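Quick one tonight, I'm on earlies tomorrow and the dishwasher still needs emptying.

A few of you asked how it's going with the robot at work. So. For anyone new, I'm in returns at the Hilta warehouse out at Ernside, have been for seven years. Returns is where all the stuff ends up that people changed their minds about. Stationery, kitchen bits, hangers, things in boxes and things that used to be in boxes. Somebody has to look at each one and decide – back to stock, outlet, or bin. That somebody is me and the rest of bay 16.

In June they told us we were getting a two-armed robot on trial. Grikoment, the system's called, which sounds like something you'd rub on a bad knee. We had a meeting in the canteen, slides, the lot. "Nobody is losing their job over this." Fine. I've heard that one before, at Chowdhury's, when they put the new conveyor in, and three of us were gone by Christmas. So I went in with my arms folded.

First two weeks I wasn't anywhere near it. Then Zawadi Biwott, our shift lead, asked who wanted to do table duty and I put my hand up, mainly to get off the cages. My back is not what it was.

Table duty means you lay out mixed returns on the cloth, it picks them up and sorts them, and you stand by. You put things back if they go wrong. You write down what it struggled with. Simple enough, and very odd the first morning, standing about while something else does your job at a quarter of your speed. I kept wanting to reach in. You're not allowed to reach in.
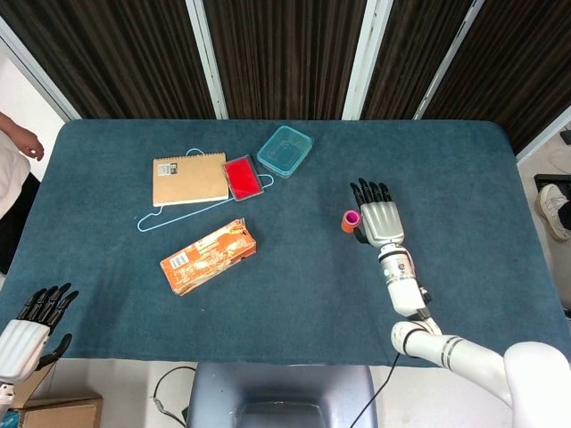 Small things it's decent with. Boxes, depends on the box, a crushed corner seems to bother it more than you'd think. Hangers are the devil. Thin, flat, and everything else gets tangled up with them, so you go to lift a notebook and there's half a hanger underneath. I sympathise, I've been swearing at hangers since I started. Anything see-through it dithers over too.

Best day so far on our bay, people only, is 1558 items across a shift. The robot managed 42 in its first full hour, and everyone stood round at break feeling pretty pleased with themselves. Me included. But it'll get quicker, thats the whole point of the thing, and I'm the one writing the notes that make it quicker. Thought about that a lot on the bus.

What's changed though, day to day. My wrists, for one. I had the splint on most of spring and I've not worn it for weeks. The talking, for another. On the line you can have a natter while your hands get on with it, and at the table you're watching, so you go quiet. I miss that more than I expected. Came home on Monday's shift pattern with nothing to tell anyone, no daft stories about what came back in what state.

And the deciding. This is my real gripe. When a notebook comes back I can tell by the feel of the cover if it's been carried round in a bag. You open it and there's a page gone at the front. It's a small thing but it's the bit of the job that was mine. At the table the call gets made off the barcode and a camera, and I can overrule it, but there's a button and a form for that, and by the fourth form you do start thinking oh let it go. I told Zawadi and she wrote it down. She does pass things on, to be fair to her. The form's gone from two screens to one, so someone read it.

Pay's the same. I asked. If I'm trained on the thing and writing up its faults then I'd call that a different job from sorting, and I'd like it to say so on my payslip. "Being looked at." I'll keep asking.

Younger ones are keener. One of the lads has already put in for the technician course, day release at the college, and good luck to him, he'll be great at it. I had a look at the leaflet myself. There's maths. I'm fifty three and I last did maths when calculators were a treat, but I haven't thrown the leaflet out either, it's on the fridge under the pizza menu.

We've got the trial till the end of the year and then they decide about a second one for bay 7. I'll do another post when we hear. Ask me stuff in the comments if you want, I can't say everything but I can say most things.

Right, diswasher. Then bed. Alarm's at half four.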